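Section 4: Setting up your Taltent label printer for the first time

By now you should have the printer out of its box, the two foam collars put away somewhere safe (do keep them, they make life so much easier if you ever move house) and a cup of tea within reach. Nothing in this section is difficult, but it does go more smoothly if you read it through once before you start.

4.1 Loading the first roll

1. Make sure the printer is switched off at the back and that the mains lead is out.
2. Press the two grey catches on the sides and lift the lid until it stays up by itself.
3. Slide the roll holder apart and drop the roll in with the labels facing upwards, so that the loose end comes towards you.
4. Push the holder back together until it just touches the roll. The roll should still turn freely under one finger.
5. Feed the loose end under the guide bar and out at the front, leaving a thumb's width showing.
6. Close the lid with both hands. You should hear two clicks, one from each side.

Caution: the cutting strip behind the front slot is sharp. Please don't run a finger along it, however tempting that may be when you are hunting for a stray bit of backing paper.

Note: the starter roll holds 167 labels, and a full Yimer roll holds 796. The printer can't tell which one you have fitted, so you will need to choose it in step 4 below.

4.2 Connecting to the computer

1. Plug in the mains lead first and the USB lead second.
2. Switch on at the back and wait for the green light to stop blinking. The first time, this takes roughly 40 seconds.
3. Open the Wevomis program and pick your printer from the list.
4. Under Supplies, choose Starter or Full. 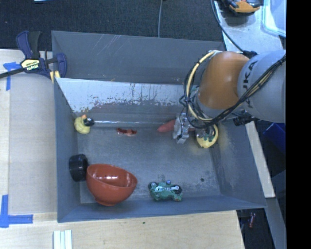

5. Click Print Test Label. A small label with a border and the word READY should come out.
6. If the border is missing along one side, open the lid, nudge the roll holder towards that side and try again. Two or three goes is quite normal, so don't lose heart!

Note: if the program asks for a set-up code, type 3433 and press Enter. You will only be asked the once.

4.3 If the light turns red

Nine times out of ten the lid has closed on one side only. Open it, close it again and listen for both clicks. If the light stays red after that, switch off, take the roll out and look for a label stuck to the roller. It will peel away with a fingernail, but please don't use a knife or any kind of solvent.

Cleaning the roller is covered in Section 5.

Text revised by Dimas Chin, September 24, 2019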